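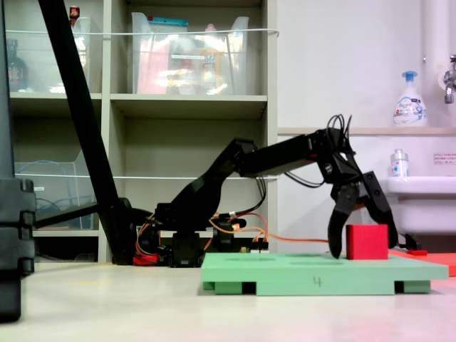 One customer in Rondstead wrote in to ask whether the Gridach adhesive felt pad can be pulled off a chair leg and used again. It cannot. The adhesive takes one bond, and a pad that has been peeled should be thrown away. For legs that are swapped or refinished often, order the Gridach nail-on pad.

October - by the Gridach product desk

Print this page | E-mail this page

Gridach Felt Pads, Round, 18 mm

Pressed wool felt with an acrylic adhesive backing. Sold in sheets of 4 or in bags of 100. Colors are gray and brown. The brown is dyed through, so a worn edge does not show.

Fitting

Remove old pads and glue with mineral spirits and let the leg dry. The foot must be flat and wider than the pad. Press for a slow count of ten, then leave the chair upside down overnight. Most early failures come from chairs put back in use the same evening.

Where not to use them

Outdoor furniture, damp basements, and any leg that meets the floor at an angle. Splayed legs load one edge of the felt and roll it off. The Nono swivel glide is made for these and takes the same size of foot. Felt also picks up grit - vacuum the pads when you vacuum the floor, and replace them once they feel hard.

Ordering

Quote part 113 for gray. Brown is stocked at the Munshi warehouse only and ships separately, so a mixed order may arrive in two parcels. Opened bags are not returnable. Unused sheets keep for nearly two years in a dry drawer, after which the adhesive starts to stiffen.

Last updated: October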